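Opinion | Automation and Standards
Print this article
E-mail this article

Practice Rules for Robots That Handle Personal Belongings

May 17, 2022

The written rules for robot arms in workshops are, on the whole, sound. They set out how fast an arm may move near a person, where the stop button must be placed, and who may change the program. They were drafted for places where the object being handled is a metal part or a carton, and where the same object arrives in the same position all day. They say very little about a school bag.

This matters because small arms are now being taught to pack, unpack and tidy in homes, schools and care settings. The handling of soft goods is treated in most guidance as a performance question: did the gripper pick up the item or did it not? It is the view of this writer that it should also be treated as a question of conduct, and that the rules should say so before the practice settles by habit.

Consider the draft code circulated last October by the Praltthorpe working group, to which Selitz and Arango both contributed text. It runs to 40 pages. The safety of persons takes up 19 of them, and rightly so. The care of objects is covered in 2 short paragraphs, one of which concerns glass. Fabric, zippers, straps and linings are not mentioned at all. An operator who wished to follow the code in good faith would find no guidance on how hard a pair of fingers may close on a seam, or how far a bag may be dragged by its edge before the attempt should be stopped.

Three additions would improve the draft.

First, grip force should be set by the weakest material the fingers are expected to touch. Many laboratories set one limit in the morning and leave it in place. A limit that suits a hardcover book may be too high for thin nylon, and the person responsible should be required to record the change when the task changes.

Second, finger pads should be treated as wearing parts. The vendor Vikby already advises its customers to inspect pads every 100 hours of use, and the advice is sensible, but it is only advice. Dust and scuffing alter how a pad holds cloth. A signed inspection entry takes a minute and gives an auditor something to read.

Third, the work area should be described in writing before a session begins. Books, cases and loose items near an arm are not a fault in themselves; a realistic table has things on it. What is needed is a plain record of what was present, and confirmation that cables were routed clear of the moving joints and of any strap that might catch them.

Some developers object that rules of this kind will slow their work. The objection deserves a fair answer. A laboratory repeating the same motion many times a day will feel every added step, and a code that demands a form for each attempt would be ignored within a week. The requirements proposed above apply once per session or once per task change. That is a modest burden, and it falls on the people best placed to carry it.

A second objection is that a torn lining is a small loss compared with an injured hand. It is. Yet the owner of the bag did not agree to the loss, and public trust in these machines will be formed largely by small events. A family whose belongings are returned damaged will not be comforted to learn that the arm stayed within its speed limit.

The Praltthorpe group has invited comments on its draft. Those who run arms every day should reply, and should attach their own inspection sheets where they have them. The section on objects ought to be rewritten with their help before the code is put to a vote. 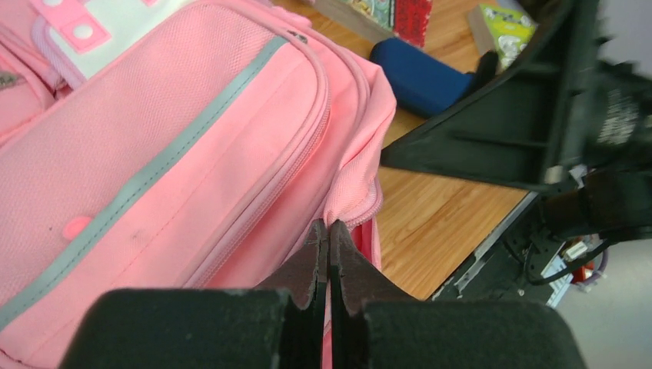
The revised section should also name the person who decides when an attempt is to be abandoned. At present the draft leaves this to "the team," and in a busy room that wording is too loose to be of use.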